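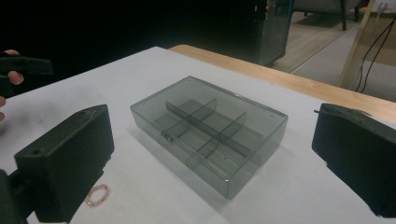 Wann ist ein Lagerplatz eindeutig bezeichnet?
Ein Lagerplatz ist eindeutig bezeichnet, wenn seine Kennung genau einen physischen Ort angibt und dieser Ort keine zweite Kennung trägt.

Kapitel 4
Platzkennung und Platzvergabe im Kleinteilelager

4.1 Gegenstand des Kapitels

In Kapitel 3 wurde die Artikelnummer als Schlüssel des Artikelstamms eingeführt. Sie gibt an, was gelagert wird, lässt aber offen, wo es liegt. Die Zuordnung von Artikel und Ort übernimmt die Platzdatei. Sie besteht im einfachsten Fall aus drei Feldern: Platzkennung, Artikelnummer und Bestand. Alle weiteren Felder, etwa Gewichtsgrenze, Zugriffsklasse oder Sperrvermerk, dienen der Steuerung und werden in Kapitel 5 behandelt.

Als durchgehendes Beispiel dient das Kleinteilelager des Armaturenherstellers Indik. Der Artikelstamm umfasst dort 1.727 Positionen. Davon sind 1.027 Normteile und 535 Zeichnungsteile, der Rest entfällt auf Hilfs- und Betriebsstoffe. Die Aufteilung ist für die Platzvergabe von Bedeutung: Normteile werden in großen Losen beschafft und in kleinen Mengen entnommen, Zeichnungsteile dagegen meist auftragsbezogen bereitgestellt.

4.2 Aufbau der Platzkennung

Eine Platzkennung wird vom größeren zum kleineren Ort gelesen. Üblich ist die Folge Bereich, Regal, Ebene, Behälter, Fach. Die Kennung K-07-3-12-B bezeichnet demnach im Bereich K das siebte Regal, darin die dritte Ebene, den zwölften Behälter und das Fach B. Führende Nullen sind mitzuschreiben, damit die Kennungen bei alphabetischer Sortierung in der Reihenfolge des Laufwegs erscheinen.

Zu unterscheiden sind sprechende und nicht sprechende Kennungen. Sprechende Kennungen lassen sich ohne Hilfsmittel auflösen, müssen aber geändert werden, wenn ein Regal versetzt wird. Nicht sprechende Kennungen - in der Regel fortlaufende Nummern - bleiben bei Umbauten gültig, setzen jedoch eine jederzeit verfügbare Platzdatei voraus. Fiore verwendet für die erste Form den Begriff Wegkennung. Wir folgen dieser Bezeichnung.

Besondere Sorgfalt verlangt die unterste Stufe. Wird ein Behälter gedreht eingesetzt, vertauschen sich die Fächer gegenüber der Beschriftung am Regal. Die Fachkennung gehört daher an den Behälter selbst, die Behälterkennung zusätzlich an die Regalkante.

4.3 Feste und freie Platzvergabe

Bei fester Platzvergabe ist jedem Artikel ein Platz dauerhaft zugewiesen. Der Platz bleibt auch bei Nullbestand reserviert. Der Kapazitätsbedarf ergibt sich folglich aus der Summe der Höchstbestände aller Artikel.

Bei freier Platzvergabe darf jeder geeignete leere Platz belegt werden. Maßgebend ist hier der Höchstwert des Gesamtbestands, der in der Praxis deutlich unter der Summe der Einzelhöchstwerte liegt. Dem geringeren Raumbedarf steht ein höherer Buchungsaufwand gegenüber: Eine unterlassene Umbuchung macht den Artikel unauffindbar, obwohl er vorhanden ist.

Zwischen beiden Verfahren steht die zonenweise Vergabe. Das Lager wird in Zonen geteilt, innerhalb derer frei belegt wird. Bei Indik bestehen 16 Zonen, gebildet nach Werkstoff und Gewindegröße. Andere Betriebe gliedern nach Entnahmehäufigkeit (Mägi) oder nach Lieferant (Pirier); die Folgen für den Laufweg werden in Abschnitt 4.6 berechnet.

4.4 Begriffe

Platz: kleinster Ort mit eigener Kennung.
Behälter: bewegliche Lagereinheit mit einem oder mehreren Plätzen.
Fach: durch Trennwände abgegrenzter Teil eines Behälters.
Mischbelegung: Lagerung mehrerer Artikel auf demselben Platz. Sie ist im Kleinteilelager unzulässig, sofern die Artikel nicht einzeln gekennzeichnet sind.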